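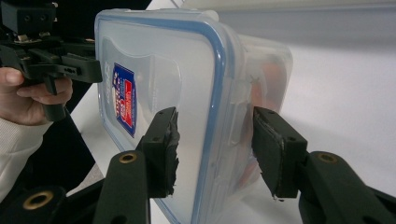 The Slow Reader's Guide to a Very Long Murder

I started The Drostden Ledger in February, at a kitchen table, with a cup of tea and the confidence of someone who had read the back cover. The back cover promised a body by page two. There was a body by page two. What the back cover left out was that the next person to mention it would do so on page 80.

I should say up front that I love a slow mystery. I like a detective who stops for soup. I like a village with a map in the front, especially when the map shows a footpath that the author clearly plans to do something terrible with. Roy Tapley's novel has the map, the footpath and a great deal of soup, and for the first week I read it the way I suspect he wanted me to, a chapter a night, nodding a lot.

The setup is simple enough. Drostden is a salt town on a cold coast, run for three generations by the Oltmont family, who own the works, the ferry and most of the chairs. The bookkeeper is found face down in a brine tank. Inspector Chacko comes over on the ferry to look into it, gets seasick, and takes a room above the bakery. She is the best thing in the book. She is short-tempered, she keeps bad hours, and she writes her notes on the backs of receipts, so that every clue arrives with the price of a bun attached.

Then Tapley makes his big decision, and whether you finish the novel will depend on how you feel about it. He gives us the ledger. I mean the whole thing. Every third chapter is a run of entries in the dead man's hand: barrels out, barrels in, wages, rope, lamp oil, a fine for whistling. There are 13 of these chapters. A friend in my book group skipped them all and guessed the killer anyway, and she has been hard to be around.

I didn't skip them. I wish I could say this was discipline, but I was on a train for the first one and had nothing else to read. Somewhere in the second I noticed that I had stopped being bored and started being nosy. Who needed that much rope? Why did the lamp oil double in the same month the night shift was cut? The bookkeeper never says a word about himself, and by the middle of the book I knew he was lonely, that he was cheating the Oltmonts a little, and that he was scared of somebody whose name he would only write as an initial.

Hultora Arrives With Luggage

About halfway through, the plot remembers it is a plot. A woman named Hultora steps off the ferry claiming to be the bookkeeper's wife, which surprises the town, and in particular surprises the bookkeeper's fiancée.

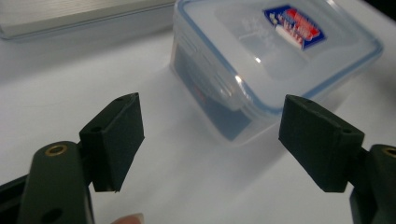
From this point the book moves. Chacko and Hultora share four long conversations over the bakery counter, each one a little less polite than the last, and I would put any of them up against the best talk in the genre. Tapley writes dialogue like a man who has been stuck in a lot of waiting rooms. People answer the question before last. They complain about the bread. Hultora tells one enormous lie, in plain view, in the second conversation, and I read straight past it admiring her hat.

I have complaints. The youngest Oltmont brother exists to slam doors. There is a dream sequence with a horse, and I have read it twice now without learning what the horse wanted. The romance between Chacko and the harbor doctor is conducted almost entirely through the loan of an umbrella, and while I can respect restraint, by the last hundred pages I wanted one of them to get properly rained on.

And the length! The final chapter is 36 pages of people standing in a salt shed explaining themselves. Some of it is thrilling. Some of it is the foreman. Tapley can't bear to let a minor character leave without a speech, so the solution comes out in pieces, between grudges, and I had to go back over the key paragraph because it was tucked behind a dispute over a wheelbarrow.

But the solution is fair, and it is in the ledger. I went back to the first of those chapters afterward and found it sitting there, between the rope and the wages, in a line I had read aloud to my husband as proof that the book was dull. He has brought this up since.

Would I hand it to somebody who wants a quick thriller for the beach? No, and it's heavy enough to hurt them. I'd give it to anyone who reads other people's shopping lists when they find them in the cart. Keep a pencil handy for the barrels, take the dream sequence at a jog, and pay attention to the hat.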